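Shed Notes: picking a gripper for the bench arm without wasting a whole weekend

I've had the little arm clamped to the end of the bench since August, and in that time I've put 3 different hands on it. Every one of them taught me something I could have learned for nothing by asking around first, so this page is me saving you the trouble. (If you only want the tips on cameras, skip down a bit.)

Start with what you want picked up. Sounds silly, I know, but I bought the Leder two-finger because it looked tidy, and then found most of what I wanted to move was round. Go through the kitchen drawer and the shed, put a dozen things in an old ice cream tub, and weigh the heaviest. Mine was a jar of screws at 340 grams. The Leder holds it fine if you come in square, and drops it on your foot if you don't.

The Sternik is the soft one, with the rubbery fingers. Lovely on eggs, tomatoes and anything with a bit of give – hopeless on a flat washer. Wipe the fingers with a damp cloth and a drop of dish soap, let them dry properly, and keep sawdust well away. I left mine next to the sander and it picked up nothing but grey fluff for a week.

The suction cup from Delacroix was the cheap one and I use it more than I thought I would! Colour swatches, tiles, lids, the odd playing card. Anything porous and you can forget it. A dab of water around the rim helps on slightly rough plastic, same as sticking a hook to the bathroom wall.

A few things that apply to all three:

Tighten the wrist screws, run the arm for ten minutes, then tighten them again.
Tie the cable back with a hair elastic. Cable ties are too stiff and they pull on the plug.
Put an old tea towel under the work while you're learning. It saves the jar and the bench.
Write down your settings on masking tape and stick it to the base. I run the close speed at 52 on the Leder and I'd never remember it otherwise.

Cameras next. My mistake was aiming them by eye and hoping. Now I rough out the spots in the simulator first, which costs nothing but a cup of tea. I use Cetside on the old laptop, load up a furnished room, and flick between viewpoints before I drill a single hole. What I'm looking for is how much of the view is doing any work. If it's mostly floor, tilt it or move it. If the thing you want to grab is tiny on the table, get closer. Try a glass tabletop too if you've got one at home, and do it before you settle on a spot, as I find shiny surfaces much harder to judge than a plain bench.

Two viewpoints in the same simulated room, one taking in part of the table and one with none of it:

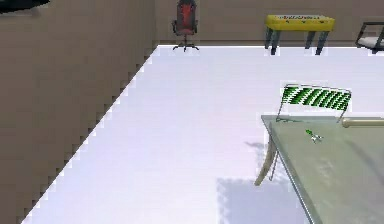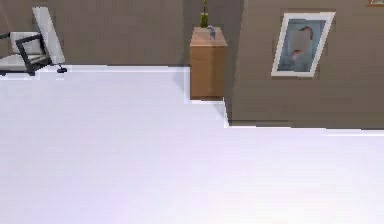
Keisha Crenshaw wrote in after I first put this page up: I went the other way and bought the camera mount before the gripper, and I'd do it that way again. Once I could see what the fingers were doing from the side, the two-finger one stopped dropping things, and I never ended up needing the soft set. One question though – do you slow the arm down when you swap to suction, or leave it as is? Mine flings tiles across the garage if I don't halve it.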